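Thursday was open day at the Wasilewska bakery works in Neltorbridge, and I'd been looking forward to it since February! I left the car way too far out and walked in, my own fault, but what a morning for it. 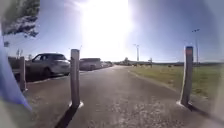

The path between the two grey bollards, sun dead ahead.

Bronisława Duda took our group round – 18 of us in hairnets – and started with the rye starter, which smells like cider and old apples. They bake 2,635 loaves on a weekday. 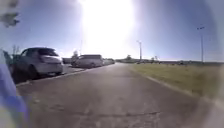
The ovens were my favorite part (so warm!), and she let us tap the bottoms of the loaves to hear if they were done.
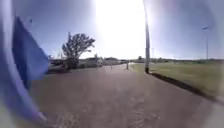

I came home with two seeded ryes and a poppy seed roll, and the roll didn't make it past Trundasby.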